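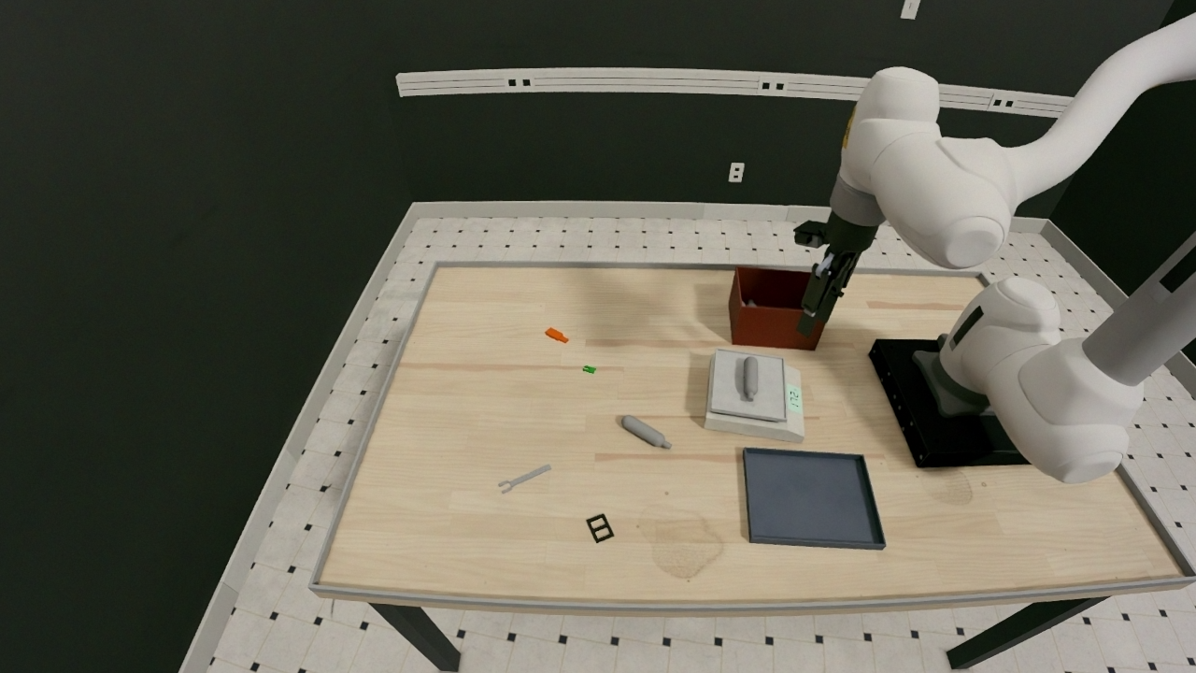 Re: [cell-planning] Weighing station, what to order first

Date: Thursday, June 23, 2022

On the list, Flatport purchasing wrote:
> Do we need the second gripper set in this budget, or can it wait
> until November? Premness quotes 366 each. Drosar is cheaper but
> needs 30 days.

It can wait. One arm, one scale, the bin and the tray cover the weighing job as planned. I would spend the money on a spare scale first.

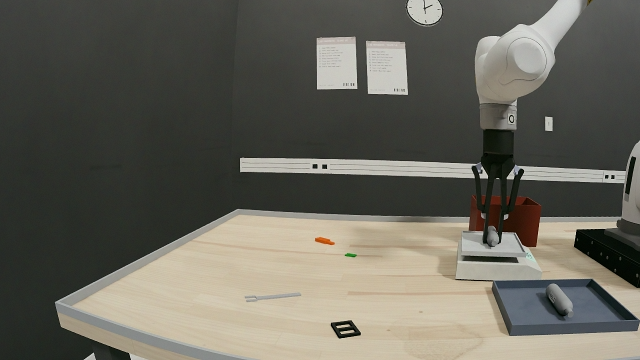
Sfeir offers 12 months of support on the scale, and nearly 30 percent off if we order two. Please get that in writing before the order goes in. The Drosar quote should list shipping separately.

Flatport cell planning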